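Nulix N2 Soft-Grip Finger Set

Two-finger set for parallel grippers. Yellow molded fingers, ribbed face, black rubbery pads down the outer edges. Sold as a pair, mounting screws in the bag.

Ships Thursday if you order before noon. Next batch in June.

What its for
Cloth, towels, thin bags, light packaging. Stuff the hard fingers drop. Not for hot parts or anything with a sharp edge, use the Kolleck steel set for that.

How we tried it
Same arm, same table, same camera at the wrist, swapped only the fingers. Ran the N2 against the Kolleck flats and the Beddoe suction cup. Towel pickup off the tabletop, then fast moves sideways. Beca Gittins ran the arm and kept the log.

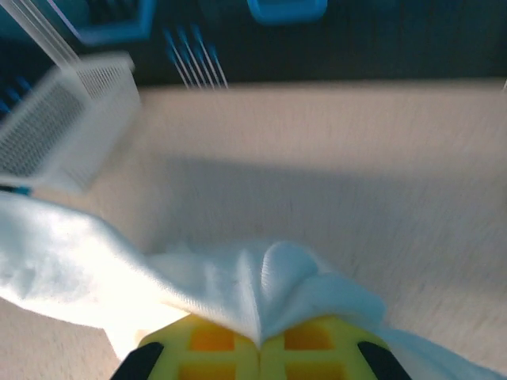
Suction was out on the first morning, no seal on woven fabric. Kolleck flats held fine at slow speed, let go on the quick turns. N2 kept hold at full speed with the force set to 4. Below 2 it slips. Higher than that you get creases, may or may not matter to you.

Wear: 2,000 cycles on one pair, pads scuffed but still on. Ribs no change we could see.

Fit
Brindov G-series, direct. Older Brindov wrists need the adapter plate (sold seperately). Wrist camera bracket clears the fingers but tilt it down one notch or you lose the tips.

Warranty 12 months. Pads not covered. Spare pads in stock, both sides, order left and right together.

Bulk orders or drawings: ask for Eifion Pugh. Fit questions go to Leszek Kołodziej, include the wrist model please.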